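# Soft Goods, Hard Choices

Cloth is where most grippers get found out. A steel bracket keeps its shape while a planner thinks about it. A towel sags, doubles up and hides its own edge, and two layers of knit look much like one to a depth sensor mounted at the wrist.

Kanyarat Klinhom has spent much of the year on this problem at Rungrueang, a small test house that evaluates end effectors for companies that handle laundry and packaged textiles. Her latest comparison covers two sets of fingers on one parallel gripper body. The Dravix set is rigid, with a thin ground tip. The Urkport set is molded from a compliant material that bends backward when it meets the table.

The protocol is plain. A folded towel is placed on the table and the arm approaches from one short end. It must take hold of the top layers, lift, hold still, and set the towel down with the fold intact. Each finger set gets 100 attempts. The arm, controller and approach speed stay the same throughout.

Dravix completed 88 of its attempts. Most of the misses came from height error. The ground tip slides under a hem well, but it needs the table to be where the calibration says it is, and a wooden top is not a granite plate. When the tip came in low, the force limit tripped and the arm stopped. When it came in high, it took one layer and left the rest.

Urkport did better at finding the fabric and worse at keeping the fold. Its tips tolerated a low approach without stopping the arm, and Klinhom recorded only 9 outright missed grasps. The trouble started at the lift. A tip that bends on contact also bends under load, and the lower layer tends to creep out before the upper one does.

"You can fix a height error in software," says Surachet Thongdee, who writes the motion code. "Slip is harder. By the time the camera sees it, the towel has already moved."

Grip force was fixed at 40 percent for the whole comparison, a figure Thongdee regards as fair to neither product. The rigid set could have run lower. The compliant set wanted more, but higher settings pushed the tips past parallel and opened a gap at the root of the finger. A second round will let each set run at its own best value.

Camera placement mattered more than either of them expected. With the module on the side of the gripper housing, the view of the near finger is good until the last stretch of the approach, when the finger covers the hem it is aiming for. Duarte Caldeira, a consultant on the project, argued for a fixed overhead view. The overhead camera kept the hem in sight but lost vertical resolution, and height was the number they needed. The current setup, called Isar in the project notes, fuses both and trusts the wrist camera less as the distance closes.

Cable routing remains unresolved. A loop at the wrist has to be long enough for full rotation and short enough to stay off the cloth. Jirayu Jaidee re-dressed it several times during the comparison, and each change meant repeating the payload calibration.

For a buyer, the results point to the table before the fingers. On a flat, well-measured surface, the rigid tips are the easier choice. Where the surface varies from one station to the next, the compliant set will stop the line less often — provided the fold can be corrected downstream.

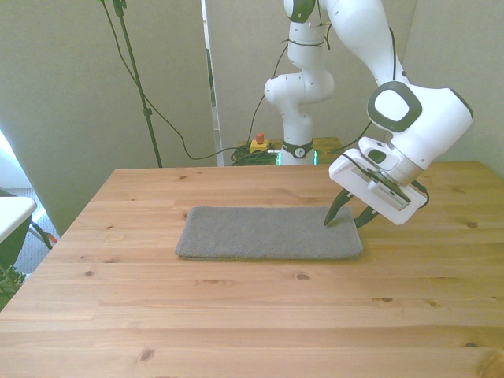
*Gripper fingers at the right end of a folded gray towel, with a second arm behind the table.*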